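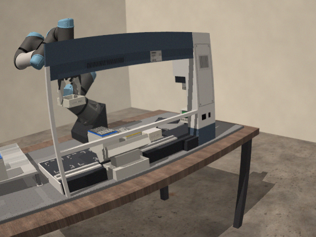

Haziq Ismail 早上在群里回了一句:名单里一月份出生的只有两位,读者肯定要问为什么。他说得对,我昨晚交稿之前也看出来了,只是懒得再改。

首页 栏目 人物 投票 往期 关于

阅读时间:2分钟

8月2日 星期五 阴

这份“你最敬佩的女性”读者评选,从一月拖到现在,今天算是把候选名单定下来了。一共30位,每位配一段两百字以内的小传。小传我写了大半,剩下的由 Haziq 补。他写得比我快,但是喜欢用“传奇”这个词,我删了好几处。

上午主要在核对生平。有一位早年办女子夜校的老师,三份材料写了三个出生年份。她的学生在回忆文章里说,老师自己也讲不清楚,户口本上的日子是后来补登的。我最后只写了“生于一月”,年份空着。Haziq 觉得空着难看,我说写错更难看。这一条就这样放着,等她家里人回信。

中午在 Kong 吃面,顺便看投票后台。预热阶段只开放提名,不计票,收到的留言有3,723条。很多人提的是自己的母亲或者外婆,连全名都没有写,只写“我妈”。这些没办法进名单,可是我读了很久,面都坨了。有一条写她母亲在纺织厂上夜班,白天回家还教她认字,后来她自己做了老师。下午我跟 Ferenc Takács 商量,能不能另开一个版面专门登这些留言,不排名,也不投票。他没有马上答应,说要看 Pindden 那边愿不愿意多给一个页面,下星期给我答复。

Ferenc 对名单本身有意见。他嫌演员和歌手太多,做实事的太少,让我换掉两个。我换了一个,另一个没换。那位歌手退出舞台以后一直在老家办图书室,我认为她算做实事的。他看完小传没再说什么。
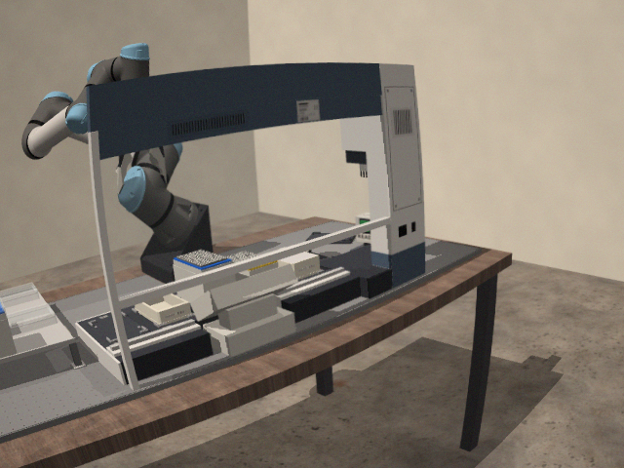 晚上

七点多才到家。路上接到 Zuvavgate 的电话,他们想转载整份名单,问能不能把标题改成“改变世界的女性”。我没同意。名单里有好几位一辈子没离开过自己的县,这样的标题放在她们头上不合适。对方说再考虑,口气不太高兴。

吃完饭把评论区的规则又过了一遍。去年那次评选,有人在下面吵谁的丈夫更有名,吵了整整一个星期,和评选一点关系都没有。今年加了一条,凡是只谈候选人婚姻的评论一律不置顶。Haziq 问要不要直接删,我想先不删,看看情况再说。

Gritach 的排版样张也到了,字太小,手机上看着吃力,小传的最后一行还和下一位的名字挤在一起。已经回信请他们调大一号,行距也放宽一些。

母亲打来电话,问我在忙什么。我讲了名单的事,她问里面有没有她年轻时喜欢的那个播音员。没有,提名的人太少。她说那她明天去投一票。我告诉她提名已经截止了,她有点不高兴,后来又说起阳台漏水的事,让我周末回去看看。

明天要做的:催那位老师家里人的回信,把最后几段小传收齐,给 Pindden 写邮件。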